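Tuston Allotments mailing list
Posted by Shayne Ruddock, November, 9.40 pm

Re: leaf mould, and the hot heap

Yolanda Ferreira wrote:
> My leaves from last winter are still just leaves. They sit in a
> wire cage by the shed and look exactly as they did when I put them
> in. Do I need an activator? Joni swears by grass clippings.

Hi Yolanda and all,

I wouldn't bother with an activator — leaves rot by fungus and they do it in their own sweet time. Mine (plot 476, the one with the wonky gate) took two full winters, and the oak ones were slower still. What did help was running the mower over them first and giving the cage a good soaking whenever it had been dry for a few weeks. Yours is right up against the shed, so I bet the roof keeps half the rain off it!

Joni's grass clippings do work, but then you've got compost, which is lovely stuff, only too rich for sowing carrots into. I keep a bit of each going. The beech leaves from the top lane are the best I've had, and Jouko says we can take as many as we like before the council sweeps up.

On the kitchen side, we've gone over to sorting everything indoors now and I carry the peelings up every 3 days or so.

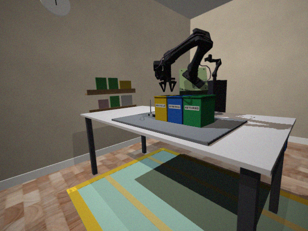 Can you put cooked veg on the heap? I leave it out, as it brought rats to my old plot in no time and I'm not going through that again.

If anyone wants leaf sacks I've got a pile of the old jute ones going spare. Just shout over the gate.

Shayne

Tuston Allotments list | Contact the list owner: Arvo Toivonen | © Tuston Allotments | Back to top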